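Semeo Bench Kit for Two-Arm Cells
Set-up Guide, Section 4: Commissioning the Pick-and-Place Routine

This section covers the first powered run of the Semeo controller with two table-mounted arms. Complete Section 3 (mounting and cable routing) before you begin. The steps apply to controller software build 138 and later.

4.1 Before you start

1. Confirm that both arms are bolted down and that the emergency stop is within reach of the operator.
2. Place the bin where at least one arm can reach it without full extension.
3. Choose a light test object with a simple outline. Toy fruit is suitable.
4. Set the speed limit to 50 percent. Do not raise it until 4.3 is complete.

CAUTION: Keep hands and loose clothing out of the reach of both arms while the drives are enabled. The stop button halts motion but does not support the arms. An arm may drop when power is removed.

4.2 Approach test

1. Set the test object on bare tabletop, outside the bin.
2. In the Arms menu, select the arm nearest the object. Leave the other arm in Hold.
3. Jog the gripper down until the lower finger is just above the table, beside the object.
4. Check that the cable loop at the top of the gripper has slack.
5. Press Save Point. 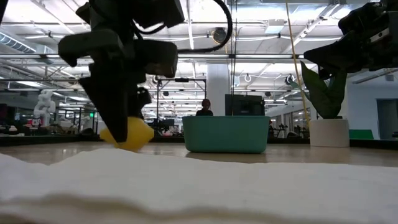

Can the approach point be saved with the fingers closed?
The controller accepts it, but the arm will then descend closed on every cycle. Open the fingers, jog back to the same height and save again.

NOTE: Error 1787 means that the saved point is below the table plane. Raise the gripper and repeat step 5. If the error returns, redo the table plane calibration in Section 3.

4.3 Bin test

1. Jog the gripper over the bin and save a release point above the rim.
2. Park the second arm folded back, with its gripper clear of the bin.
3. Run one cycle in Step mode. Confirm each move at the prompt.
4. Run the routine in Auto mode with the operator at the stop button.

The gripper hides part of a small bin from most side views. Judge the release height from the display — the default clearance is 63 mm.
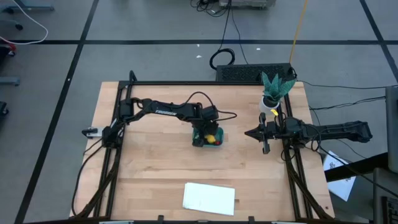
Does the parked arm need to stay powered?
Leave it powered and in Hold. The controller checks the positions of both arms before each move and will not start Auto mode if one is missing.

4.4 Saving the routine

1. Select File, then Save Routine.
2. Enter a name without spaces.
3. Export a copy to the Lakasel backup drive supplied with the kit.

Routines saved on builds earlier than 138 must be converted before use. Contact the Rosthorpe service desk for the converter.

Section 4 revised in February by Domnica Bratu. Continue to Section 5, Two-Arm Handover.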